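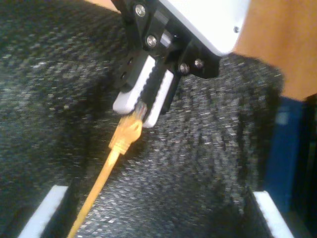
Yellow network cable over the dark grey fabric.

The cable drawer — a small gallery
Posted 2021-03-11

In December we moved our workroom at Mosura from the upper floor to the ground floor, and all the network cables travelled together in one big box. When I opened it, the cables had become one single knot. I decided to sort them properly and to write down how I did it, for the colleagues at Lerovura who will have the same work when they move.

Only one picture is on the page for now. I will add the others when the labels are finished, but the notes for each group are already written below.

Yellow
The plug is the usual RJ45 kind, in see-through yellow, and the boot behind it has the same colour. I like this boot because it is chunky and has ridges, so the fingers find it easily in the back of a cabinet. At our place yellow goes from the wall to the desk and nowhere else.

The fabric
It is dark grey with small speckles. I recommend a surface like this for sorting. On our old white bench the pale cables disappeared, and a plug that falls on fabric does not jump to the floor.

Blue
Blue is for the printers. Most of these came from the Dixit order and have a thicker jacket, so please do not bend them into a tight circle. A loose loop as wide as a dinner plate is enough.

Grey
These are the oldest ones. If the little clip on the plug is broken, the cable goes to recycling, even if it still works when you hold it. I kept 2 long ones for the meeting room, where the socket is on the wrong wall.

Labels
Every cable gets a paper flag close to one plug, with the room number and the length in centimetres. The most common length here is 400. The flag on the longest cable says 2123, and this is not a mistake, it was made for the old warehouse. Please write with a pen that does not rub off — I had to do one full drawer again.

The drawer
Everything lives now in cabinet 666 (yes, this is really the number on the door), second drawer from the top. Yellow is at the front, blue is in the middle and grey is behind. The dividers are from Huloment and can be moved if one colour grows.

If you borrow a cable, close the loop with a fabric strap when you bring it back. Rubber bands become sticky after one summer, and then they leave marks on the jacket. The straps are in the tin beside the drawer.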